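The Salt Ledger by Rhodri Kemeys - review

Posted 16 April 2022 in Books, Thrillers

Quick one tonight, I have to be up early. Finished this on the train and wanted to get it down before I forgot the names.

Short version: good. Very good for the first two thirds. Then a bit of a wobble, then a decent ending. Buy it in paperback.

What it is

Sea thriller, sort of. Shipping fraud, a missing crew, a girl who can read a cargo manifest the way other kids read comics. Second book from Kemeys. I never got on with the first one (too many admirals). This is leaner. Short chapters, most of them four or five pages, and he stops them in the right spots. I kept saying one more and then it was past midnight.

Prirkura put it out. Nice cover, horrible paper. You can see the next page through it.

The setup

Muthu Pisharody is a port clerk in a made-up harbor town called Cetden. Fifties, bad knee, hates his boss. One night a freighter, the Kanaujia, comes in with 14 people on the crew list and 12 on board. Same signatures though. All of them. Somebody has signed for two men who aren't there.

He does what any sensible man would do and goes home. And then he doesn't sleep, and goes back for the ledger.

That's chapter one. Great first chapter. Read it in the store if you're not sure, it'll take you ten minutes.
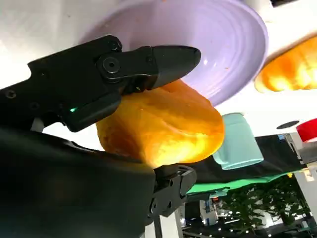

The people

Muthu is the best thing in it. He's not brave and the book never pretends he is. There's a bit where he hides in a net store for most of a night and all he thinks about is whether he locked his bicycle. I believed every word.

Mitali Begum is the girl. She's 12, her father is one of the missing men, and she turns up at the office with a school bag full of his old paperwork. I was ready to be annoyed. Clever kids in thrillers usually talk like lawyers. She doesn't. She gets tired, she sulks, she gets one big thing badly wrong in the middle of the book and people get hurt becuase of it. Kemeys lets that sit there. No speech about how it wasn't her fault.

Ravindran Alva, the shipowner, is less good. Villain by numbers. Rich, soft voice, likes orchids. Every time he came on I wanted to be back at the docks.

There's also a Danish insurance man, Asger Lykkegaard, who I thought was going to be comic relief and then very much isn't. Won't say more. Page 200 or so, you'll know it when you get there.

The writing

Plain. Mostly that's a plus. He's good on weather and really good on boredom - the long nothing of a night shift, the radio, the kettle, the guy who always wants to talk about his divorce. When things go wrong they go wrong fast and you can follow it. I always knew who was on which deck, and I've read plenty of sea books where I didn't.

Some habits. Everybody "lets out a breath." Everybody. Somebody should have gone through and cut half of them. And he loves a one line paragraph.

Like this.

Gets old.

Dialogue is strong, especially between Muthu and Mitali. They hardly ever say what they're upset about. She asks him for bus fare in one scene and it nearly finished me off, on a train, next to a man eating soup.
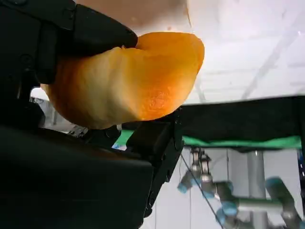

What didn't work

The Brerkero stuff. Brerkero is the shell company behind the whole thing, and for three chapters straight we get how it was set up, who signed what, which bank, which lawyer. I get that it matters. The plot hangs on it. But you've got a kid in the back of a fish truck and a man with a gun at the gate and we go off to read company filings?? I skimmed. Then had to go back and read it properly later, when one of the lawyers turned out to be important.

Also the money. We're told early on that the first bribe was 2,000 dollars and everyone acts like that's a fortune, and then later people are throwing around sums that make it look silly. Maybe that's the point, how small it starts. Didn't feel like it to me. Felt like he changed his mind halfway and forgot to fix the begining.

And the storm. There had to be a storm I guess. It's fine. It's a storm.

The ending (no spoilers)

Better than I feared. There's a chapter on the breakwater at low tide that's as good as anything I've read this year, and it's just two people talking. After that he has to tie up the fraud and the police and Alva and it goes a little quick, like he'd been told how many pages he had left. One thread is dropped completely. The second missing man. We find out where he went but not why, and I turned back a few pages thinking I'd missed it. I don't think I did. If you've read it and caught something, tell me in the comments.

The last page is Muthu and the bicycle. Lovely. 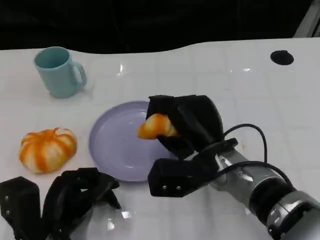
Who should get it

If you like your thrillers with boats and paperwork, yes, right away. If you need a body every 50 pages, probably not, the middle will drive you nuts. Fine for older teens I'd say, there's violence but it's mostly off the page. One nasty scene with a winch. Skip chapter 22 if you're squeamish about hands.

Audiobook - only tried the sample. Reader does Lykkegaard with a very heavy accent and I turned it off.

4 out of 5. Would have been more without the company filings.

Next one is due in September, same harbor, Mitali grown up. I've already put my name down for it at the library.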